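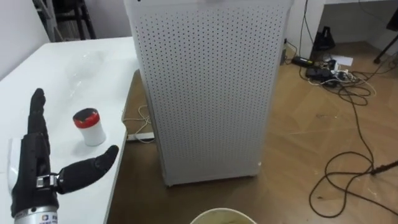
Deskside furniture

Filed under: Home & Office > Furniture > Storage and Fittings
Print this article | E-mail this article

Deskside furniture is the general name for the smaller pieces that stand next to, behind or under a desk. It usually includes a low cabinet, a wastebasket and some kind of upright unit for hanging or shielding things. The term is used mainly by office suppliers and by people who plan small rooms. In homes the same pieces are more often called by their separate names, and in older catalogs they appear as "desk accessories," a heading that also took in blotters and pen trays.

The desk

A common modern desk has a thin top on a frame of slim metal legs. The legs on each side often end in a flat foot, a bar that lies along the floor and spreads the load. Tops are sold with square or rounded corners. Rounded corners are preferred in narrow rooms, where people brush past the desk many times a day, and in rooms used by children. White is a frequent choice for both top and frame. It matches most walls and shows dust less than black does, though it shows coffee rings sooner.

Open frames leave the space under the desk clear, and deskside furniture developed largely to fill that space. The older pedestal desk had its drawers built in and could not be changed. With a separate cabinet the user decides which side the drawers go on, and can take them along when moving to another room.

The low cabinet

The low cabinet, also called a pedestal, is a box with one or more drawers and sometimes an open shelf compartment. The shelf is meant for things that are picked up often, such as notebooks, a stapler or a bag. A drawer may have a lock, which on many models works all the drawers at once.

Cabinets are made to fit under a desk or to stand beside it. One that stands beside the desk gives a second surface, useful for a printer or a tray. Its top is normally somewhat lower than the desk, and planners allow for this when the two are pushed together. A cabinet that stands partly under the desk and partly out is awkward to open if a leg falls in front of the drawer. Models on casters can be rolled out for cleaning. Those without casters are steadier, and are the usual choice where the top has to carry weight.

The Flernness works of the Ghanem company made a line of steel pedestals with a shelf above and 2 drawers below, finished in white or putty. Its plain flat top was widely copied. The Rumach cabinet, made in Brastbridge, had the shelf at the side and came with a loose felt pad for the top.
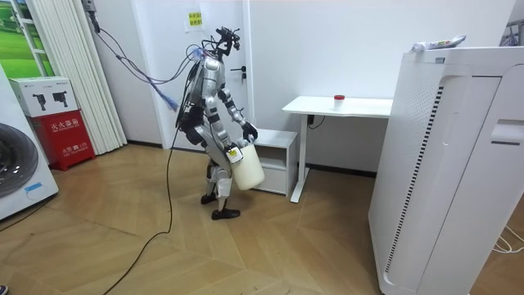
Heavy and bulky things are generally kept on the floor or on the lowest shelf. Large plastic jugs belong to this group. A full jug is hard to lift from a high place, and one set on a desk takes up room needed for work. A handle molded into the side lets the jug be carried with one hand steadying the neck or the body. Suppliers recommend a clear path between the door and the desk wherever jugs, paper cartons or similar loads are brought in regularly, and cords should be kept off that path.

Perforated units

Perforated panels and boxes have a regular grid of small holes. In sheet form the material is known as pegboard, and hooks fitted into the holes hold scissors, headphones or small baskets. In box form the holes let air pass, which makes the shape suitable as a housing or guard for equipment that gets warm. Perforated boxes may stand upright on the floor next to a desk. Steel is the usual material in offices and hardboard in workshops. Dust settles in the holes and is removed with a soft brush.

The wastebasket

The deskside wastebasket is small, open at the top and in most cases round. A round bin has no corners to trap scraps and can be set down any way around. Cream, gray and black are the standard colors. The bin is placed in front of or beside the cabinet, far enough away to let the drawers open. Bins set deep under the desk tend to be kicked over.

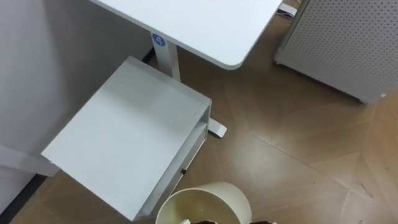 Vol. 2, p. 2,927

Arrangement

Most plans begin with the desk against a wall and place the cabinet on the side of the writing hand. Planners of the Brastbridge school put it on the opposite side, leaving the writing arm free. Either way the drawer needs its full depth of open floor in front of it. Where there are several desks in a room, small numbered stickers on the legs or frames help in putting everything back after the floor has been cleaned.

Small containers with lids are kept on the desk itself, toward the back. Colored lids are handy for telling them apart.

Care

Painted metal and laminate are wiped with a damp cloth. Scouring powder dulls a glossy top. Wood-look floors are scratched by bare metal feet, and felt or plastic glides should be checked every November or so, before the heating dries out the glue.

See also: Casters; Filing cabinet; Pedestal desk; Pegboard

Reader comments (3)

Dennis Tindall
The Ghanem pedestals were sold in green as well for a while. I have 2 of them in the garage and the locks still turn.

inkwell_bee
Can the Rumach top pad still be bought anywhere? Mine has gone bald in the middle.

porchlight
Left-handed here, and I keep the drawers on the right. Never heard of the Brastbridge school but I guess I belong to it.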